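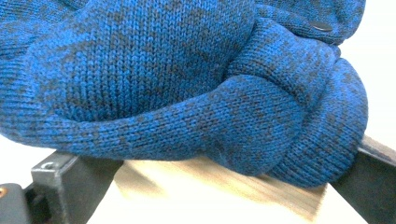

3.2 Storage and handling of knitted garments

The household survey was carried out in January in the districts of Walleck and Brelley. Forms were sent to 2,558 addresses, and the analysis is limited to the first 2,000 that came back complete. Each household was asked how long knitted garments were kept, how they were stored between seasons, and what was done when a seam, cuff or elbow failed. Answers on storage were entered under the headings used in the earlier Strachan study (Brinkmann, Section 2), so that the two sets of results could be compared.

Most respondents kept knitwear folded. Hanging was more common in Brelley, where the older housing has built-in wardrobes and few drawers. Respondents who hung their jumpers reported stretched shoulders more often, but they also washed them more often, and the survey does not allow the two effects to be separated. Garments in marled or flecked yarn were said to hide pilling and small repairs better than plain ones, and several respondents gave this as a reason for keeping them longer.

A smaller group of 136 households agreed to keep a diary of repairs. Marlene Brinkmann checked the entries against the original forms and removed those in which a repair had been paid for but not collected. Diary keepers were asked to write down where mending was done. The kitchen table was named far more often than a sewing table or desk, and good daylight was the usual explanation. Several keepers wrote that dark yarn was easier to work on over a pale surface, such as a light wood-grain tabletop (Figure 2).

Figure 2. Light-coloured tabletop with a fine, pale beige wood grain.
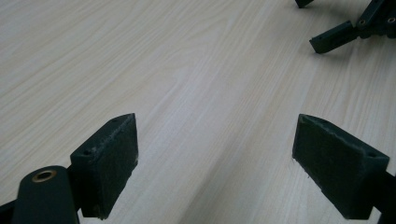 3.3 Limits of the diary method

Diary keepers chose themselves and are likely to mend more than their neighbours. Entries also became shorter as the weeks passed, especially in the Idine part of the sample, where the forms were collected by post. Small repairs, such as a single caught stitch, are therefore probably under-reported. No correction has been made for this in the tables that follow.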